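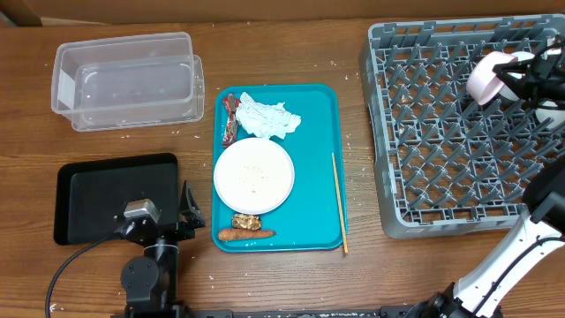

Quick writeup on the finger swap since three of you asked off list. Short version, the textured fingers stay on, the smooth ones go back in the drawer. Same bussing task as before on both arms, clear the teal tray, trash in the clear box, dishes in the gray rack. Bowls are where I saw the biggest difference. The right arm has the pink bowl tipped on its side over the rack and that pose used to be a coin flip with the smooth pads, the wall would creep in the jaws and the bowl went in crooked or not at all. Carrot was never a problem with either set. Chopstick was bad with both, more below.

On Jul 17, 2021 somebody on the list wrote:

> Has anyone run the Fusum fingers against the stock ones
> on thin stuff? We have the Dradis controller and get
> chatter as soon as the jaws close on anything under
> a couple mm. Not sure if it's the pads or the loop.
> Also is 900 a sane force limit or are we crushing things?

OK so in order.

1. Pads vs loop. It's the loop, mostly. I swapped pads first and the chatter got a bit quieter but didnt go away. Then dropped the gain on the close and it went. Wish I'd done it the other way around. Change one thing at a time, I know, I know.

2. Force limit. 900 is what I run too, raw units, for plates and cups. For wrappers and napkins you can go way lower. Tried 2000 once on a cup, don't. The Hämmerli arm faulted out and I had to home everything.

3. Cable. Give it more slack than you think. On the left arm mine loops off the top of the gripper, over the link and down onto the black tray, where there's also a pile of rice right now. Shorter routing pulled on the wrist at full reach and I spent an evening blaming calibration for it. Rice is its own problem, grains end up all over the table and I have no good answer with two jaws.
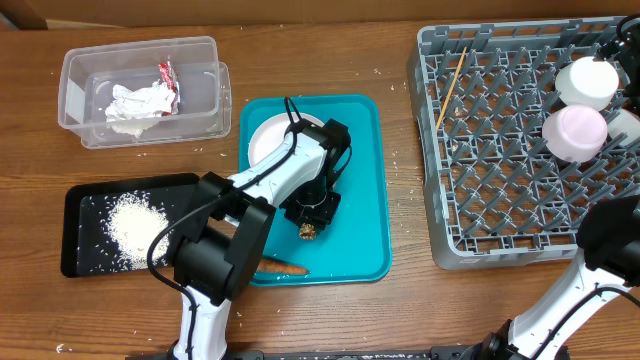 4. Wrist camera. Moved to the new bracket, the one from the Norkimham drawings. Wider view, both fingertips stay in it with the jaws open, plus a corner of the rack. Downside, point it toward the cardboard at the back and most of what you get is plain tan. Nothing to lock on to. Auto exposure also hunts on that much flat color so I fixed it by hand. 19 ms exposure, left it there. You can make out the diamond pattern on the fingers at least, so focus up close is ok. Print on the box is mush. Head camera is still better for finding things, wrist one only earns its keep in the last bit before the grasp.

Haven't tried the soft pads yet. Will post numbers when I do, probably not before December, bench is booked. If someone has a chopstick grasp that works off a tray lip please send, mine pushes it along insted of picking it up.
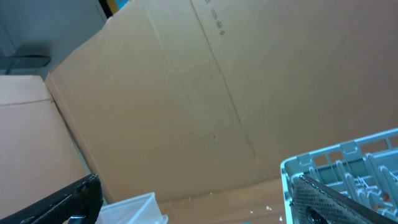 Reply from the Norkimham list: we gave up on fixed exposure after a week and put a small light on the bracket, works better in the evening. For the chopstick, come in from the end that hangs over the lip and close slow, low limit, then lift before you rotate. Still drops some. Which gain did you end up at on the close? Ours is stock and I'd like to start from somebody's known number.

Last updated: version 2 of this message, typo in item 2 fixed
Contact the list owner | Copyright remains with the posters | Back to top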